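Skudwood Openings: a list of new places to eat

README, version 4
Last updated 19 Mar 2020

What it contains

One row for each restaurant, cafe, bakery or bar that has opened, moved or reopened in Skudwood since the list was started. The rows come from notices in the town newsletter, from signs in windows, and from owners who wrote to us. Places that only changed their menu are left out.

Files

openings.csv is the main table
closings.csv has places that have shut, with the last known day of business
streets.csv has street names and the old spellings found in early notices

Columns in openings.csv

name: as on the sign
street: as in streets.csv
opened: first day of regular business, left blank if we only know the month
kind: one of 16 types, listed at the end of streets.csv for want of a better spot
seats: the owner's figure, indoor only
former: what was in the building before
source: newsletter, sign or owner

Known problems

The Rüegg bakery has two rows. It opened on Mill Street and moved in September, and we count a move as a new opening. Remo Widmer would prefer one row, so this may change in version 5.

Roltano is entered as a cafe but serves dinner four nights a week.

Three rows have no source. They were in Elfriede Egger's first notebook and we have kept them.

Seat numbers for Olex include the bar stools. Other rows do not include stools.
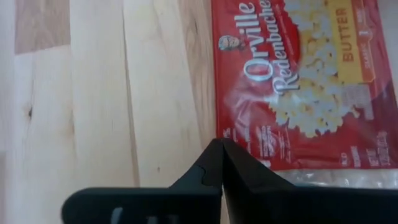 Corrections

Send them to Yanling Liao with the name of the place and the column that is wrong. A photo of the sign or a copy of the notice helps. Please do not edit the table directly, as Florian Zürcher rebuilds it from the notes and your change will be lost.

Use

Free to copy and reprint. Credit "Skudwood Openings" and give the version number. Phone numbers are not included and we do not pass them on.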